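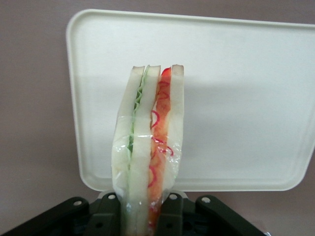 Fig. 2. Sandwich on white bread, cut side forward.

This site uses cookies to remember your language and your saved projects. Accept | Settings

Section 3: Setting Up Your Darnivitz Hand-Crank Die Cutter

You've unboxed it, you've found the crank (it's taped under the foam, everyone misses it the first time) and now you get to cut something! Set aside a quiet half hour, put the kettle on and work through the steps in order. Once the machine is dialed in you'll be turning out crisp little tags, scalloped circles and tiny leaves all evening.

Before you start

Pick a solid, level table with room on both sides. Plates go in on the right and come out on the left, and they need a clear path the whole way. A folding craft table is fine if the legs lock, but give it a good push first. If it wobbles under your hand, it will wobble a lot more under the crank.

CAUTION: Keep fingers, sleeves, ribbon ends and long hair away from the rollers. Do not let children turn the crank without an adult next to them.

3.1 Locking the base

1. Unfold both side platforms until they click flat.
2. Wipe the tabletop with a dry cloth. Lint and glitter stop the suction foot from gripping.
3. Press down on the top of the housing with one hand and swing the suction lever toward you with the other.
4. Try to slide the machine. It should stay put. If it creeps, release the lever, wipe the foot with a barely damp cloth, let it dry and lock it again.

Note: The suction foot doesn't hold on rough wood or fabric. A glass cutting mat or a large ceramic tile underneath works beautifully.

3.2 Fitting the crank

1. Line up the flat side of the shaft with the flat side of the crank socket.
2. Push until the crank seats. You'll feel a small bump.
3. Tighten the thumbscrew by hand. Please don't use pliers, the threads are soft.
4. Turn the crank a full circle with nothing between the rollers. The motion should be smooth, with a light, even drag.

Left-handed crafters, you can move the crank to the other side! Pop off the round cover, swap it with the crank and feed your plates from the left.

3.3 Building your first plate stack

The stack (we call it the sandwich, as most die-cutting people do) is what makes the pressure right. Start from the bottom and build up:

1. Base platform, smooth side up.
2. Clear cutting plate.
3. Cardstock, good side up.
4. Die, cutting edge down against the cardstock.
5. Second clear cutting plate.

Hold the die in place with a bit of low-tack tape so it doesn't shift on the way in. Turn the die at a slight angle to the rollers too. Long straight edges cut much more cleanly when they don't all hit at once.

CAUTION: If the crank stops, back the stack out. Never force it. Check that you haven't doubled up on a plate, and that the die isn't upside down.
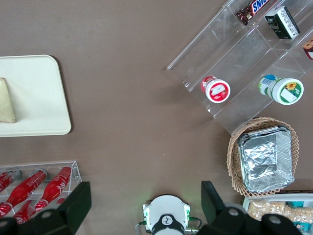 Na-rae Oh wrote to us that she runs a scrap of baking parchment between the die and the cardstock whenever she cuts something lacy, and that her snowflakes now drop straight out without any poking. We tried it on the Prelov fern die and loved it. Add the parchment to your stack as you would a sheet of thin paper.

3.4 Adjusting the pressure

Every die is a little different, so do a test cut on scrap before you touch the pretty paper.

1. Run the stack through once, in one steady pass.
2. Lift the top plate and look at the back of the cardstock. A clean cut shows as a fine, unbroken line.
3. If part of the shape hasn't cut, place a single shim (part 1772, in the small envelope) under the bottom cutting plate and run it again.
4. Still not through? Add another shim, but only beneath the area that needs it. Trim the shim to fit if you like.

You can cut up to 3 sheets of thin patterned paper at a time. Heavy cardstock, glitter cardstock and felt should always go through as a single layer.

Note: Your plates will pick up marks from the very first cut. The marks are normal and won't hurt anything. Flip the plates over now and then so they wear evenly, and swap top for bottom if they begin to bow.

3.5 Embossing

This is the fun part. Slip your cardstock inside an embossing folder, close it, and build the stack with the base platform, one cutting plate, the folder and the thin gray embossing plate. Leave the second cutting plate out! Feed the folder in hinge first.

A light mist of water on the back of the cardstock softens the fibers and gives you a deeper, rounder impression with fewer cracks. Let the piece dry flat before you ink the raised areas. 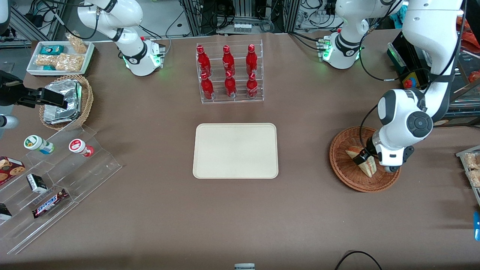
Fig. 3. Wrapped sandwich wedge and round wicker basket, with food and drink on the table.

3.6 Putting it away

1. Run a soft brush along both rollers to catch paper crumbs.
2. Release the suction lever before you lift.
3. Fold the platforms up and store the plates flat, away from heaters and sunny windows.

Don't oil the rollers. If the gears squeak, see Section 5.

Comments

Hubert Tokarz
Angling the die fixed my rectangle frames. I'd been blaming the paper for months.

Itsuki Arai
Do the older Britgate plates fit this one? Mine are a touch thicker and the crank feels stiff.

Igor Śliwiński
@Itsuki mine were too tight with both plates. I went back to the ones in the box and it's been smooth going.

Ryszard Czarnecka
Could you add a page on cutting felt? Got lovely leaves but the stems stay attached.

Related

Section 2: What's in the Box
Section 4: Magnetic Platforms and Thin Dies
Section 5: Squeaks, Sticking and Other Troubles
Gajdoš Embossing Folders: Which Way Up?
October Project: Layered Leaf Card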